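Hudura is a small collection about one everyday job: drinking cups stand on a raised shelf, the table below must be wiped with a cloth, and the cups may be moved between the shelf and the tabletop. This README describes the things on the table, the words we use for them, and how the files are arranged. Please read the part about labels before you use the text annotations, as most of the questions we receive are answered there.

## What is in the collection

- 1208 short episodes, each with a written instruction
- 109 of them kept apart for testing
- 3 drinking vessels, one cloth, one table with a shelf

The objects are the same in the whole release. We know this is a narrow choice. The earlier collection, Morken, had many more kitchen things, and it was difficult to keep the names equal between annotators. With Hudura we wanted few things and careful names.

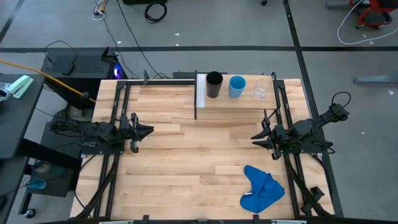 *Shelf with black, light blue and clear cups; blue cloth on the tabletop.*

## The objects

| Name in labels | What it is | Remarks |
|---|---|---|
| `cup_black` | tall cup, slightly tapered | also called "the dark cup" in instructions |
| `cup_blue` | light blue cup, shorter and wider | never "the small cup" |
| `glass_clear` | clear drinking glass | see the note on visibility |
| `cloth_blue` | bright blue cloth with a small white tag | the tag has no own label |
| `shelf` | raised wooden shelf | the white strip at its left end belongs to it |
| `table` | light wooden tabletop | |

Left and right are always written from the front of the table, where the cloth side is near and the shelf is far. An annotator who looks at a side view must still use this rule — please do not correct such labels.

The cloth is the most troublesome object. It can be spread out, folded or bunched, and between these states there is no sharp border. We agreed on two values only, `flat` and `crumpled`. If one corner is turned over and the rest is lying smooth, the value is `flat`.

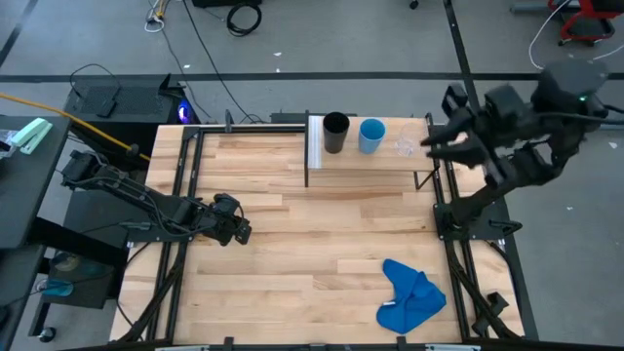
**Category: cups on shelf**

In this category all three vessels have their place on the shelf at the beginning. From left to right the order is black, light blue, clear. Typical instructions are:

- "Take down the clear glass and put it on the table."
- "Put the blue cup beside the black cup."
- "Wipe the table, leave the cups where they are."

*Note on visibility.* The clear glass is faint against the wood, and some annotators missed it in the first round. All frames of this category were read a second time in March. If you find a glass without a label, write to us with the episode number and we will repair it.

**Category: cups on table**

Episodes here include at least one cup on the tabletop. A cup is `upright` when it stands on its base, and `lying` in every other case. We do not annotate what is inside a cup. Distance between cups is also not given, because the side views do not allow a good measure of it.

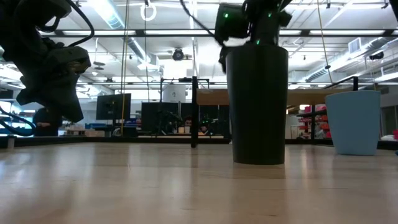 *Dark cup and light blue cup standing on the tabletop, side view.*

The side views show the shapes better than the views from above. The dark cup is clearly the taller one, and the blue cup becomes narrower towards its base. For training a model on cup shape we recommend to use them together with the upper views.

## Files

- `instructions/` — one text file per episode, British spelling
- `labels/` — one table per episode, columns as listed above
- `splits/` — lists for training and testing
- `views/` — pictures, at most 2000 per folder

The format is the same as in Goh, so the Civex reader opens it without changes. Older versions of the reader ignore the `cloth_state` column and give no warning.

## Known problems

1. The word "cup" in an instruction sometimes includes the glass. We left it so, as people speak in this way.
2. In a few label files `cup_blue` is written `blue_cup`. Both are accepted by the reader.
3. The state of the cloth is missing when it is hidden for the whole episode.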